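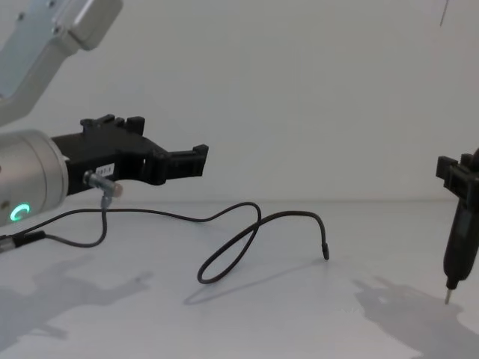 Figure 11. Two-arm station. Left gripper empty, cable on the table, hand tool held in the right gripper.

4.2 Preparing the station for visitors

Complete this section before each open day session. The next session is 22nd April.

1. Clear the tabletop of all items except the demonstration cable.

2. Check that the cable connector is seated at the left gripper. Do not pull on the cable to test it.

3. Lay the cable between the two arms. A loop in the cable is acceptable – a knot is not.

4. Fit the hand tool in the right gripper with the tip pointing down.

CAUTION: The tip must not touch the tabletop when the arms are in the start position.

5. Select program 198 on the Stedwood console and wait for the operator prompt.

6. Ask visitors to stand behind the yellow floor line. Groups are limited to 28 persons.

NOTE: The colour of the status ring is explained in section 2. Report any colour not listed there to Senga Laing and do not start the program.

7. Record the start time and the operator's name in the demonstration log. Completed logs are returned to Craig Gunn, extension 1829.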